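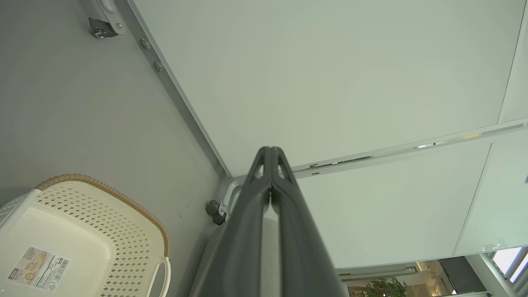
Joining a group sitting practice when one cannot sit cross-legged

Posted in Practice and Daily Life
14 shares

I have been reading about meditation for several years and have recently decided to attend a group. The center in Ponalville holds a morning practice at 6:20, which consists of a reading from the teacher's book followed by a long period of sitting. I have an old knee injury and cannot fold my legs for more than a few minutes. I would like to know whether it is considered improper to use a chair, and whether a newcomer who uses one would be distracting to the other participants. I also wish to ask whether the reading should be prepared in advance. The book is 333 pages long and I have completed only the first two chapters. I do not wish to attend before I am ready, but I have been postponing the matter since April and would prefer not to postpone it further.

Posted by quietmargin
2 comments

wekesdale_reader

The use of a chair is accepted in every group I have attended, including those in Wekesdale and Omilmont. The older texts give considerable attention to posture, and it is right that they should be respected. Their main concern, however, is that the back be upright and the mind awake. A person seated on a firm chair with both feet on the floor can meet those conditions. A soft armchair is less suitable and tends to bring on sleep.

I would suggest the following for a first visit. Please arrive before the reading begins and inform the person who opens the hall that you will require a chair. Place it at the side or toward the back, where you may stand without disturbing the row behind you. If the knee becomes painful, you may straighten the leg slowly. It is customary in some halls to avoid pointing the feet toward the teacher's seat or the altar, and you may wish to ask about this beforehand.

With respect to the book, no preparation is required. Groups generally read aloud in turn, a paragraph at a time, and any participant may pass. Many long-standing members have read the whole text repeatedly and still find that a passage heard in company is understood differently from one read alone. You will lose nothing by beginning in the middle.

You may also find it useful to sit at home for 20 minutes each morning during the week before your visit. The length of the group sitting is often the greater difficulty for beginners, more so than the posture.

Marked helpful by 9 readers

Akbari_Hall_Member

Chairs are fine. Our hall has them stacked by the door and they are used at every session.

I must respectfully disagree with the previous reply regarding the book. One should read at least the opening chapter with care before attending, as the discussion assumes it. You have already done so, and therefore the point does not apply in your case.

Please also confirm the starting time with the center, as ours was changed last winter and the notice online was not corrected for a long while.

Marked helpful by 2 readers

omil.evening

I attended my first group sitting last autumn under similar circumstances, in my case owing to a back condition. I had feared that I would be regarded as insufficiently serious. The matter was never raised. I was offered a folded blanket for the seat of the chair and was shown where to put my shoes.

My own difficulty was of another kind. I had read a great deal and expected that the sitting would answer the questions I had formed from reading. For several weeks I spent the time composing questions in my mind. It was suggested to me that I write them down before the session and leave the paper outside the hall. I have kept up this practice, and I find that I return to the paper less often than I once did.

Marked helpful by 5 readers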